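Back on the tabletop, or why I put the controller down for winter

I have been promising a post about board games since roughly the beginning of this blog, and every time I sit down to write it I end up talking about a video game instead. So the controller is in the drawer, the kettle has boiled, there's a plate of Anzac biscuits beside the keyboard and I'm going to do it properly this time.

It was June when it started, which down here means dark by half past five and nobody in the house wanting to go anywhere. I'd finished the big open-world thing I'd been chipping away at since summer (I'll spare you, I wrote enough about it while I was playing) and I had that flat feeling you get when the credits roll and you can't face learning another set of buttons. On the shelf above the telly was a copy of Presix that I'd bought second-hand at the school fete and never opened. Still had the masking tape on it with the price in texta.

If you haven't come across Presix, it's a route-building game. You lay little canal tiles, you move barley and wool and bricks along them, and you try to get your barges home before the locks freeze. It sounds as dull as dishwater when I put it like that. I explained it to my sister over the phone and I could hear her unloading the dishwasher. But there's something about it! The first evening we got the rules wrong (we were letting barges pass each other, which you absolutely cannot do) and still played it twice and went to bed far too late for a Tuesday.

The box says it's for 3 players and up, and there were only two of us at home for most of that month, so we muddled along with a pretend third player we controlled by rolling a die. I don't recommend this as a way of life. The die won more often than I did. But it got us through until the kids were back for the holidays and we could have a full table, with proper arguments over who got the green barges.

Now, a word about the tiles. The fete copy was missing 2 of the lock tiles, and I spent an embarrassing amount of time cutting replacements out of a cereal box and colouring them in with pencils. They look terrible. They're a bit thinner than the others, so when you draw from the bag you can feel which ones they are, and we've had to make a house rule that you draw with an oven mitt on. I did look into buying a replacement set, but the postage cost more than I'd paid for the whole game, and by then I'd grown fond of the mitt.

After Presix came Dritenley, and I have more mixed feelings about that one. Everyone on the forum I read raves about it. It's a great big village-building affair with more wooden pieces than I have cups to sort them into, and the artwork is gorgeous, all hedgerows and chimneys. The trouble is the second half. You spend a lovely hour building your bakery and your orchard and then the flood cards come out, and whoever built on the hill wins, and everyone else sits there mopping up. We've tried it with the flood cards thinned out and it's a much kinder game. I know the purists will be cross with me. I'm a grown woman and I'll play it how I like on my own dining table.

I should say something about the rulebook as well. Dritenley's is lovely to look at and a shocker to use. The bit about grain storage is split between the front and the back, and there's a crucial sentence about who goes first in a tie that's tucked into the caption under a drawing of a goose. I've stuck a coloured tab on that page. If you've got a copy and you've been puzzling over ties, look under the goose.

The jigsaw people among you will be wondering about Widmer. (I did get your comments, thank you, I read all of them even when I'm slow to answer.) Widmer is half puzzle and half game. There's a 2,000 piece jigsaw, and as you finish each section you open an envelope that sends you looking for something in the part you've just done. I thought I'd hate being interrupted. I didn't mind it at all, and it gave me a reason to keep going through the sky, which was endless. My one grumble is that you need the table for weeks. We ate tea on our laps for most of July and I found a piece in the butter.

Do buy a felt mat if you're going to try it. Mine rolls up, more or less, with a lump in the middle where the lighthouse is.

And then there's Ikitz, the little card game, which I've left till last and which is the one I'd save if the house were on fire. It fits in a coat pocket and takes ten minutes. You're each trying to get rid of your birds, and the magpies swoop, which means you hand your worst card to the person on your left whether they like it or not. We've played it at the kitchen bench, in the waiting room at the dentist and on a picnic rug in a wind that took half the deck into the lake. We got most of them back. The heron has never been the same.

So have I given up the video games? Goodness, no. There's a farming one coming to the Switch that I've had my eye on for ages and I dare say I'll vanish into it the minute it lands. But I've liked having something to do with my hands that doesn't need charging, and I've liked the company.

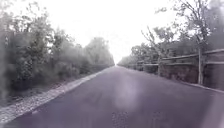
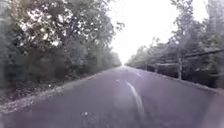 Straight road, trees on either side, pale sky.

Page 3 of 3

A few leftovers before I go. Somebody asked in the comments whether Ikitz works with little ones, and I'd say yes if they can hold a hand of cards and cope with a magpie. Ours had tears the first time and demanded another go straight after. Somebody else wanted to know where to find card sleeves that fit it. I use the small ones and trim a sliver off the top with the good scissors.

Next time I'll write up the solo version of Presix, if I can get the die to stop beating me. And if anyone has spare lock tiles sitting in a drawer, please do get in touch, I'll happily swap you a jar of cumquat marmalade for them.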